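Setting up your Ekura travel card for the train 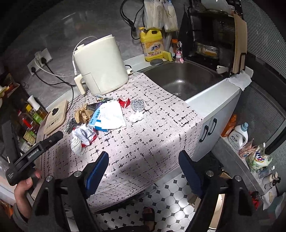 Dredudel Rail Users' Club - Passenger Guides

Section 2: Loading a ticket and getting through the gates

I wrote this part after my own first go with the card, which took me most of a lunch break. You'll be quicker!

1. Register the card on the Ekura website. You need the long number on the back, and the spaces don't matter.

2. Choose your home station. Mine is Hrnčiar Road, which comes up under R for some reason - scroll down if you can't find it under H.

3. Pick your ticket. For the stopping trains you want Local. For the fast ones, and anything that says Ulta on the departure board, you want Local Plus.

4. Pay, then wait 20 minutes before you travel. The ticket sits in a queue until you touch the card on a reader.

5. At the station, hold the card flat on the yellow reader until it beeps. A quick swipe does nothing (I held up a whole queue learning this).

Note: the 383 bus from the station forecourt takes the same card, but you have to touch on again. It's free if you board within the hour.

Caution: if you change at Dredudel Junction, don't touch out on the footbridge. Those readers are for people leaving, and you'll be charged for 2 journeys. I've had the money back once, and it took until April.

6. Touch out at the other end, even if the gates are open. Small stations have a reader on a post near the bike racks.

If the reader shows code 9, the ticket hasn't loaded yet. Go to the machine, press Collect, and hold the card there until the green tick appears. Railcards are in Section 3.

Last updated 2021-03-11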